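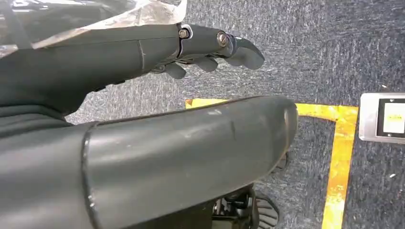 Tape on carpet never lasts and we ought to give up on it, said one of the comments that came back with the October sheets, and another reply underneath agreed and asked whether anyone had priced paint. You can't paint carpet, bless you both, but the point was a fair one and it has been given its own line this time, so please do keep the comments coming.

Floor and Walkway Checklist, Room 129
Listau building, ground floor
Revised June 2018

Go through the list on foot, starting at the door and working your way in. Mark each line OK, FIX or ASK, and write whatever you like beside it. A few words are plenty, although longer notes are read too (with coffee, usually). Comments from this round are printed under the lines they belong to.

SECTION A – CARPET

A1. Carpet lies flat everywhere, with no ripples or raised seams.
Marked: OK
Comment: Walked it twice, the second time in socks, and I do recommend the socks. You feel a lifting seam long before you see it.

A2. No small hardware, staples or offcuts in the pile.
Marked: FIX
Comment: The blue-gray speckle is a lovely practical color and it hides absolutely everything, a washer included. I got down low with a flashlight and came up with a handful of bits. Could we have the vacuum in here more often than we do now?

A3. No damp patches near the outside wall.
Marked: OK

A4. Entrance mat has a rubber back and stays put when pushed with a foot.
Marked: ASK
Comment: It stays put if you push it gently. If you come in at a normal walking pace with your arms full it does travel a little. Peeters supplied the last one and it was heavier than this – worth asking if they still carry it?

SECTION B – FLOOR MARKING

B1. Yellow tape is pressed down along its whole length, with no curling edges.
Marked: FIX
Comment: Two short stretches are lifting by the door. I pressed them back down, but they had collected fluff and I don't expect them to hold through the summer.

B2. Corners are square and both strips meet.
Marked: OK
Comment: Whoever did the corners took real care over them. If you are relaying a strip, lay the new piece along the old line before you pull the old one up, and you will save yourself a good deal of squinting.

B3. Old tape and adhesive removed where the layout has changed.
Marked: OK

B4. Spare roll in the cupboard.
Marked: ASK
Comment: There is a roll of Makix and a roll of Wusport in there. The Wusport was bought for the hard floor in the corridor and doesn't care for carpet at all. Please use up the Makix in here first, and press it down with the hand roller. The heel of your shoe won't do the same job!

SECTION C – WRAPPING AND PACKAGING

C1. Clear plastic wrap and sheeting kept off the walking surface.
Marked: ASK
Comment: I'm never sure how strict to be about this line. A sheet draped over equipment is one thing, and the same sheet slipped down onto the carpet is a slide waiting for somebody. My own rule is that if a hem could reach the floor, I tuck it up or fold it back before I move on.

C2. Discarded wrap goes in the bin with the lid, never behind the door.
Marked: FIX
Comment: Behind the door again.

C3. Cartons flattened the same day they are emptied.
Marked: OK

SECTION D – ITEMS AT FLOOR LEVEL

D1. Small boxes, instruments and displays on or near the floor can be seen from a standing position.
Marked: ASK
Comment: Silver and gray things disappear against this carpet in the late afternoon. A strip of something bright on top would be a kindness.

D2. Cables run along the wall or under a cover.
Marked: OK
Comment: The covers are fine. One end cap is missing, and I have left a note on the supply list.

D3. Main walkway at least 1,000 mm wide from door to far wall.
Marked: OK
Comment: Measured with the steel tape at the narrowest place.

D4. Path to the extinguisher clear.
Marked: OK

Total lines still open from earlier rounds, all rooms on this floor: 17. Completed sheets go in the tray by the Room 129 door, and any line marked FIX gets looked at again within 2 weeks.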